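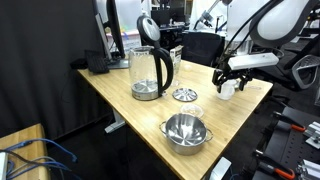

RIRKILBRIDGE, 2022-11-23. Tandia will open a small cooking room to the public in December, with short classes in meals that need only a kettle, a pot and a table. The room is on the ground floor of the Mahawong building and has space for 8 people per class.

The classes are meant for people who live in one room or share a kitchen. Each one covers a packaged grain or rice dish, from boiling the water to putting the lid on and serving. Tandia supplies the cookware, cups and food.

"People ask us what they can make without a stove," said Mayuree Siriwan, who runs the program. "Boxed grains are a good place to start."

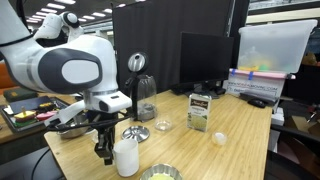 Almost 900 households in Rirkilbridge answered a Tandia survey on home cooking this year, and 885 of them asked for classes on quick meals. Beryl Ashworth will teach the first set. Classes are free, but places must be booked at the Tandia front desk.

Media contact: Ekkachai Thammasiri, Tandia press office

Last updated: November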